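Kapitel 4

Ordnung im Lager: Wie Ware ihren Platz findet

Lernziele

Nach der Arbeit mit diesem Kapitel können Sie
- feste und freie Lagerplatzvergabe unterscheiden und für einen Betrieb begründet auswählen,
- eine einfache ABC-Einteilung nach Zugriffshäufigkeit vornehmen,
- einen Lagerplatzschlüssel lesen und selbst entwerfen,
- die Begriffe Packstück, Lage und Reihe richtig verwenden.

Zum Einstieg

Wenn Sie zum ersten Mal in ein größeres Lager kommen, geht es Ihnen vermutlich so wie den meisten Auszubildenden am ersten Morgen: Man steht am Tor, schaut die Gänge hinunter und fragt sich, wie hier jemals ein Mensch irgendetwas wiederfinden soll. Das ist ein ganz natürlicher Gedanke, und Sie dürfen ihn ruhig eine Weile behalten. Im Grunde beschäftigt sich dieses ganze Kapitel mit der Antwort darauf.

Nehmen wir als Begleiter die Firma Nemik, einen mittelgroßen Versandhändler für Büro- und Schulbedarf, der uns schon in Kapitel 2 beim Wareneingang begegnet ist. Nemik führt 642 Artikel. Am Anfang, als das Unternehmen noch in einer umgebauten Scheune untergebracht war, standen die Waren dort, wo gerade Platz war, und die Menschen, die im Lager arbeiteten, hatten das alles im Kopf. Das ging erstaunlich lange gut. Dann kam ein November, in dem zwei erfahrene Kräfte gleichzeitig krank wurden, und auf einmal dauerte ein Auftrag, der sonst 10 Minuten brauchte, den halben Vormittag. Die Briefumschläge lagen hinter den Locherverstärkungen, die Locherverstärkungen unter dem Packpapier, und der Rest der Geschichte lässt sich denken.

Vielleicht kennen Sie etwas Ähnliches von zu Hause, aus der Küche oder aus dem Keller. Solange derselbe Mensch einräumt und ausräumt, kommt man mit sehr wenig System aus. Schwierig wird es, sobald mehrere daran beteiligt sind - und im Betrieb sind immer mehrere beteiligt.

4.1 Feste und freie Lagerplätze

Bei der festen Lagerplatzvergabe, oft auch Festplatzsystem genannt, hat jeder Artikel seinen Platz, und zwar immer denselben. Die Klebestifte liegen in Gang 2, und sie liegen auch im nächsten Jahr noch in Gang 2. Das ist angenehm, weil man sich die Wege einprägt und notfalls ohne Bildschirm zurechtkommt. Der Preis dafür ist der Raum: Der Platz muss für den höchsten Bestand reichen, den der Artikel jemals erreicht, und steht in der übrigen Zeit zum Teil leer.

Bei der freien Vergabe, die Sie auch unter dem etwas unglücklichen Namen »chaotische Lagerung« finden werden, kommt die Ware auf irgendeinen geeigneten freien Platz, und ein Lagerverwaltungsprogramm merkt sich, welcher es war. Lassen Sie sich von dem Wort chaotisch nicht erschrecken. Der Ablauf ist streng geregelt, und die Flächen werden meist deutlich besser genutzt. Dafür ist man auf verlässliche Buchungen angewiesen. Wer eine Palette abstellt und das Buchen auf die Zeit nach der Pause verschiebt, der hat sie im schlimmsten Fall bis zur nächsten Inventur verloren.

In der Praxis treffen Sie häufig Mischformen an. Der Großhändler Multon etwa hält seine gängigsten Artikel auf Festplätzen in der Nähe des Packbereichs und lagert die Reserve frei im Hochregal. Merken Sie sich dieses Beispiel, wir kommen in Abschnitt 4.4 darauf zurück.

4.2 Der Lagerplatzschlüssel

Damit ein Platz gefunden werden kann, braucht er eine Adresse. Üblich ist eine Folge aus Lagerbereich, Gang, Regalfeld, Ebene und Fach. Bei Nemik lautet eine solche Adresse zum Beispiel

B-03-12-2-4

und wird gelesen als: Bereich B, Gang 3, Feld 12, zweite Ebene von unten, viertes Fach von links. Achten Sie auf die beiden führenden Nullen, auch wenn hier nur eine zu sehen ist; sobald ein Gang oder ein Feld einstellig ist, wird aufgefüllt, damit alle Adressen gleich lang bleiben und sich sauber sortieren lassen.

Ob man die Ebenen von unten oder von oben zählt, ist übrigens gleichgültig, solange es alle gleich machen. Ich erwähne das so ausdrücklich, weil in meinen Kursen darüber schon mit großer Leidenschaft gestritten worden ist.

4.3 Packstück, Reihe und Lage

Nun noch ein paar Wörter, die im Alltag gern durcheinandergehen. Ein Packstück ist die einzelne verpackte Einheit, so wie sie bewegt wird. Stehen mehrere Packstücke in einer Linie hintereinander, sprechen wir von einer Reihe. Liegen mehrere Reihen nebeneinander auf gleicher Höhe, so bilden sie eine Lage, und mehrere Lagen übereinander ergeben schließlich den Stapel.

Das klingt auf dem Papier recht trocken, und deshalb lohnt es sich, ein paar kleine Schachteln zur Hand zu nehmen und die Begriffe auf dem Tisch nachzulegen. Eine farbige Unterlage mit einer klaren Kante hilft beim Ausrichten. Legen Sie erst eine Reihe, dann eine Lage, und sprechen Sie die Wörter dabei ruhig laut aus.

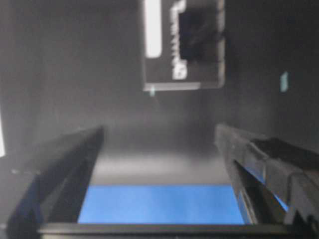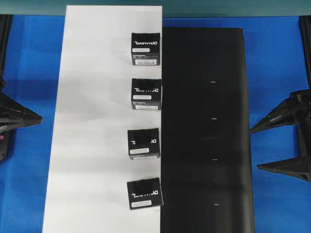

Abb. 4.2: Vier Packstücke in einer Reihe, ausgerichtet am rechten Rand der weißen Fläche 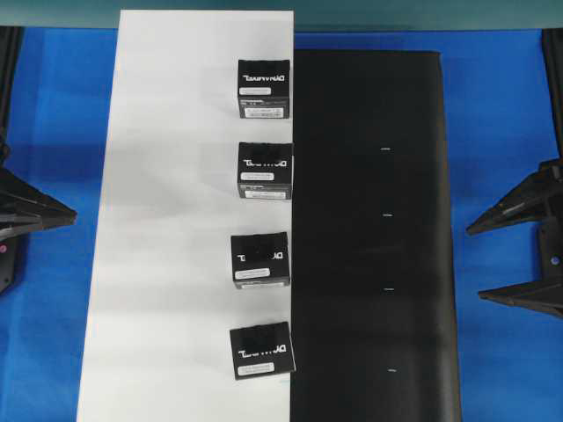 4.4 Die ABC-Einteilung

Wo aber soll nun welcher Artikel liegen? Bei Nemik hat man die Zugriffe eines Monats ausgewertet und dabei festgestellt, dass 57 Artikel den größten Teil der Arbeit verursachen. Diese nennen wir A-Artikel. Weitere 131 werden regelmäßig, aber seltener verlangt und gehören zur Gruppe B. Alles Übrige ist Gruppe C und darf getrost etwas weiter hinten stehen.

Aufgabe 1
Berechnen Sie, wie viele Artikel bei Nemik auf die Gruppe C entfallen, und geben Sie den Anteil der A-Artikel am gesamten Sortiment in Prozent an.

Aufgabe 2
Erläutern Sie, weshalb Multon die gängigsten Artikel nahe am Packbereich hält. Gehen Sie dabei auf die Wegzeiten ein - und auch darauf, was geschieht, wenn sich die Nachfrage im Laufe des Jahres verschiebt.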